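Skirwood Retires Its Old Name and Puts Four Shops Under One Brand

The household goods retailer Skirwood will bring all of its online shops under a single name from December, the company announced. Until now it has sold through four separate websites, each with its own logo, its own customer service address and its own style of packaging. The oldest of them, Plitmont, has been in use for 28 years and began as a printed mail-order catalog.

The change was prepared together with Fladness, a branding agency that has worked for several mid-sized retailers in the region. According to the agency, the work took longer than planned. The first proposal was to keep the Plitmont name for kitchen products only, but this was dropped in the spring after customer interviews.

In these interviews, 79 percent of regular buyers said they did not know that the four shops belonged to the same company. Many of them had two accounts, and some had paid for delivery twice in the same week for goods that came from the same warehouse. Skirwood says this result decided the matter. "We were paying to advertise against ourselves," the company wrote in its statement.

The new logo is a plain word in dark green letters, without a symbol. It will appear first on the website and in the mobile app, then on boxes, tape and delivery notes. Existing packaging will be used until the stock is finished, so customers may receive parcels with the old name well into next year. The company did not say how much it has spent on the redesign. 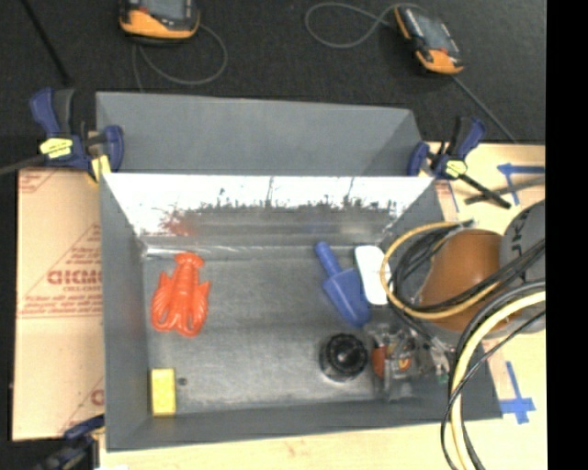
A red-orange plastic lobster toy in a gray metal bin.

For customers, the most visible change will be the account page. People who have accounts in more than one shop will get an email with a link to join them. Order history, saved addresses and unused gift cards will move to the new account. Loyalty points will move too, but the four programs had different rules, and the points will be converted to one common value. Skirwood has published a table with the conversion rates on its help page. The old web addresses will continue to work and will send visitors to the new site for at least 5 years.

Sellers who offer their goods through the company's marketplace have been more careful in their reaction. There are 91 of them at present, and most joined through Plitmont. A few small sellers told our newsletter that they are worried about their position in search results. Their product pages have collected reviews and links over many years, and a change of address can cost them visits, at least for some weeks. Skirwood answers that all reviews will be kept and that each page will be redirected one by one – not only the front page of each shop.

The new brand also has a competitor in mind. Soliman, which sells a similar range, joined its own shops under one name two years ago and has since become much more present in social media advertising. Skirwood does not mention Soliman in its statement, but it does say that it wants to be "easier to remember and easier to recommend." A campaign with short videos and outdoor posters is planned to start in the same month as the new website.

Whether the old name will disappear completely is still open. Plitmont has loyal customers, above all among people who remember the catalog, and the company has kept the rights to the name. A limited line of kitchen textiles could carry it again later, according to the statement – but there is no decision and no date.

Customers do not need to do anything before the change. Orders placed in the old shops will be delivered as normal, and returns will be accepted under the conditions that were valid on the day of purchase. Customer service will answer at the old email addresses until all open orders are closed.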